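January, 10:40 at night

Feet up, tea gone cold, and I promised myself I'd write this down while I still have it straight in my head. Today was my first full day off the returns line and on the new arm cell, and my brain feels like it's been through the tumble dryer.

So. For anyone reading this years from now (hello, older me), I've been at the Povville warehouse long enough that my hands know the job without asking me. Toy returns come in, you open the bag, you look at the thing, you decide if it goes back on the shelf or in the bin, and you put it in the right tote. I used to get through 400 on a good shift and I was proud of that! Now they want the arms doing the picking and placing, and they want people like me teaching the arms. Karlijn Vanhove put my name forward. I said yes before I'd really thought about it, and then lay awake thinking about it.

The practice table is all play food and dishes. Etelka set it up because soft toys are the worst thing we handle and she wanted to start with the worst thing. Fair enough. You guide the arm over, you close the fingers, you lift, you put it down where it belongs, and then you do it again. And again. I have picked up the same banana so many times today that I will be seeing it in my sleep.
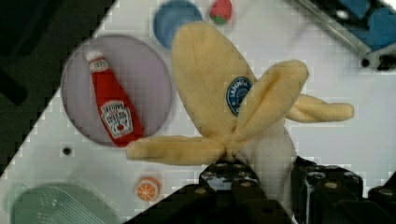

Got it by the middle, peel going every which way. It even has a little blue sticker.

The thing I didn't expect is how much I know that I never knew I knew. With my own hand I would just grab that banana. I wouldn't think about where the peel is going to flop or how hard to squeeze. On the arm I have to decide every bit of it — come in from this side, not too low, wait, close, wait, up. By lunch I was explaining it out loud to myself and Levente Szilágyi at the next table started answering me, which was embarrassing for both of us. He's good at it, by the way. Annoyingly good. He says it's like parking a truck and I wouldn't know, I've never parked a truck.

Lunch was strange. The old line sat where it always sits and I had my tray and honestly dithered like a kid at a new school. Beverley Henare waved me over, bless her, and then asked me straight out in front of everyone if I was training the thing that's going to take her spot. I said I didn't know. It was a horrible answer but it was the true one. Management has said no layoffs through the summer and that people will be "moved across," and there are 72 of us on returns across both shifts and only a handful of arm stations so far. Anyone can do that sum. Beverley did it out loud.

She wasn't mean about it. She asked about my wrists after that, and I told her they didn't hurt, and she looked at me for a second and said, "Well, that's something." Last January I was sleeping in braces. My neck is another story tonight, from leaning in to see what the fingers are doing, so I need to ask Etelka about raising the chair.

The afternoon went better. We moved on to putting things down, and I had to put the banana on a black box over on the right of the table. Easy, you'd think! The first hour I kept letting go too high. Zewditu Beyene came by from the Dresau site (she's been doing this since they opened their cell) and told me to stop watching the arm and watch the toy. I did, and I got a lot steadier. She also told me her first week there was so bad she went out and sat in her car, which cheered me up more than it should have. 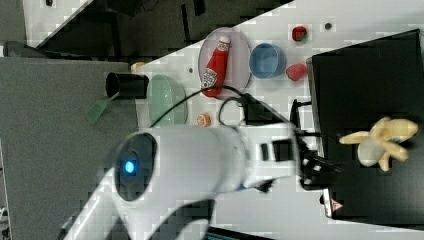
I asked Zewditu at the end of the shift: do you miss the line?
She said she misses the talking, because you could chat all day over the totes and you can't when you're steering an arm, but she doesn't miss going home too sore to cook.

I keep turning that over. The cell is so quiet. On returns we had Karlijn's radio and everybody's business, who's getting divorced, whose kid got into what. Today I went two hours without saying a word to another person, unless you count me muttering at fruit. I'm going to ask if we can have the radio in there. I can't see what harm it would do.

The pay is up a little, too, which I haven't told Beverley. I should. She'll hear it anyway and I'd rather it came from me. There's meant to be a second batch of trainees in spring and I could put her name in the way Karlijn put in mine, if she'd even want it. She's 67 and says she's not learning any more machines, but she said that about the hand scanners and she's the fastest on the floor with them.

Back in at six. Need to find my other glasses, pack the good sandwiches, ask about the chair. Bed.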